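Does hand-held gripper data carry over to a real arm for thin stuff like paper?

Posted April 7, 2020 by penar_bench

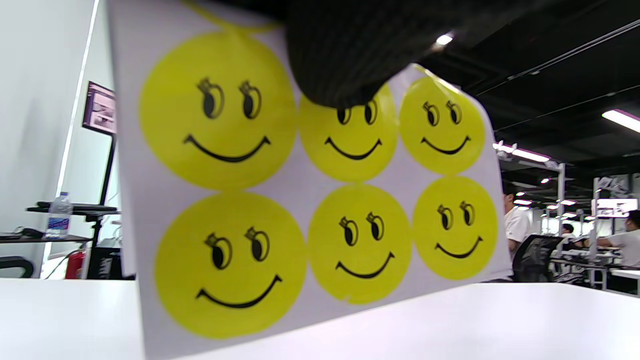
How many demos do you need before a policy trained on hand-held gripper recordings can pick up a sheet of paper? In our July runs the curve flattened at 300 demos, and the last 94 of those added next to nothing on the held-out sheets.

So that part I have. What I dont get is the transfer. Policy looks fine offline, then on the arm it closes late and pushes the sheet away. Same fingers on both. Task is grab sticker sheet by the top edge, hold it upright, set it down. Anyone seen this with thin objects?

rovent_user

Latency, almost certainly. The hand-held recordings have no controller lag in them, the arm does. Measure the time from command to finger motion, then from camera to policy input, add them up and shift your action targets by that much. Ours came to 124 ms, and before we fixed it every thin object failed the same way — late close, object shoved. Mugs were fine because a mug forgives you. Also check the gripper width is logged at the same rate as the pose. If its not, interpolate before training, not after.

maltau22

had this too. slow the arm down and it goes away mostly

McIver Lab Bench

Agree on latency but look at your people too. We had 8 people recording and two of them approached fast and pinched at the last moment. Dropping those two helped more than any new data. Plot closing speed per person — takes ten minutes. And keep the hard grasps where a finger covers part of the print, you'll want them at test time.

Last updated 8 months ago

Related
Soft finger pads vs hard pads for cardstock
Syncing gripper width with pose logs
Rovent wrist mount drifts after a restart
How to split held-out objects fairly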